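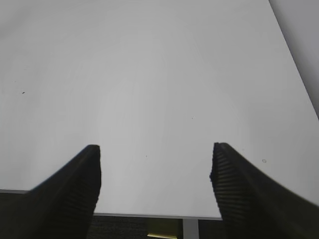
Home Briefings Events Members Press Contact

Frequently asked questions: the Wostley Forum on European Security

What is the Wostley Forum?

The Wostley Forum is an annual conference on European defense and foreign policy. It brings together members of parliament, ministry officials, military staff and researchers. The Forum takes no position on the policies of any government.

When and where does the next session take place?

The next session is held in August at the Kakside conference center. Registration opens at 8:30 a.m. on both days.

Who may attend?

The plenary debates are open to all registered participants, up to a limit of 395. The closed round tables are by invitation. Requests for an invitation should be sent to the program director, Karthik Dissanayake, with a short statement of professional interest.

What will be discussed?

The main theme is the sharing of defense costs among European states. Separate panels will address joint purchasing of equipment, the movement of troops across borders, and the role of national parliaments in approving missions abroad.

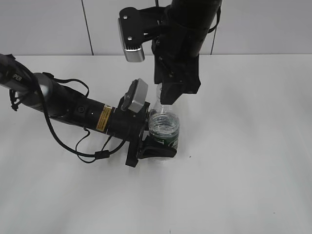
Is there a fee?

The standard fee is 169 euros and covers both days, including lunch. Students and staff of public universities attend free of charge – proof of status is required at the registration desk.

May journalists report on the debates?

Accredited journalists may quote from the plenary debates. Round tables follow a rule of non-attribution: the content may be used, but neither speakers nor their employers may be named. Applications for accreditation are handled by Henryk Adamczyk in the press office.

Who pays for the Forum?

Roughly half of the budget comes from membership fees. The remainder is provided by the Ostico Foundation and the Bañuelos Institute. Neither body has a vote on the program or on the choice of speakers.

Can I submit a paper?

Yes. Papers of up to 2000 words may be submitted in English or French. Authors are informed of the decision by email, and accepted papers are published in the Briefings section after the session closes.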